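Home Kitchen Tables & Trays Small Spaces Reviews Contact

The Emgate Tabletop Stand, After a Few Months of Dishes and Plants
Posted in December by the Small Spaces desk
100 shares 139 comments

I should say right away that I went looking for a tray. I had my heart set on a nice big tray, and I came home from Preltwood with a little gray metal stand instead, and I have been telling people about it ever since, so I may as well write it down and spare my friends.

The stand is made by Emgate and I paid $55 for it, which felt like a lot for something with a top and some legs. It came flat with a small bag of screws and a folded sheet of drawings. I had it together before my coffee was finished, then took it apart again because I'd put one leg on backward (the drawings are tiny, and I was in a hurry, as usual).

Before it went up on the table it spent a while on the floor, next to the black unit where I keep napkins and candles and all the things I can't find at the holidays. It looked fine down there, but it was wasted. You want this at a height where you can reach under it.
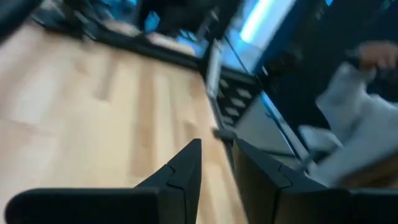

Pale wood floor and the black unit.

Once I moved it up to the table I understood what it was for. Things you use all day go in front, things you use once a week go up top, and suddenly you have a whole second layer to put things on. I lost half a morning moving dishes around, very happily! 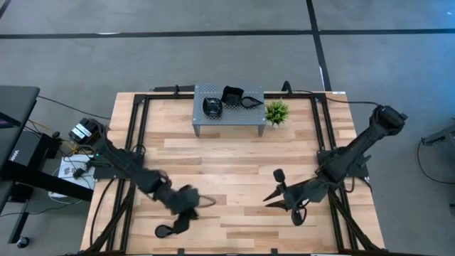
Cleaning was my one real worry with this stand. I'm a spiller, and I come from a long line of spillers. The top has a grid of little holes all over it, so crumbs fall through to the butcher block and get wiped up with everything else. For dark pieces like the open square basket I think it's a handsome background too, and it's low enough that the spiky green plant in its white pot can sit right beside it without looking like an afterthought. The holes themselves do collect a bit of dust – I use an old soft toothbrush and warm water, and that takes care of it.

Now for the grumbles. The feet came bare, and on a wood top I'd want something under them, so I bought a pack of felt dots and cut them down to fit. The legs are thin, and I wouldn't load it up with a stack of stoneware. I also wish Emgate made a longer one. Jõgi has a longer model that I looked at twice, but it's taller as well, and I didn't care for the color. My angular dark dishes from Gasunero are lovely next to the gray, although the big bowl stays down on the table, where it has room.

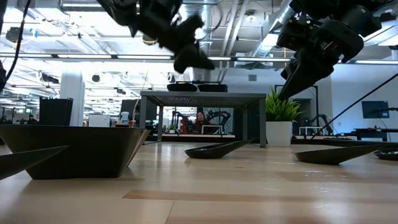
One reader wrote to ask if the finish scratches, as hers picked up a mark near a corner in the first 3 weeks from sliding a heavy pot across it. Mine hasn't so far, but I lift things more than I slide them, and I'd put a cloth under anything rough on the bottom. She also said she bought a second one for her bathroom and keeps towels on it, and now I'm eyeing the spot by my own tub.

I'd buy it again, and I'd put the legs on the right way first.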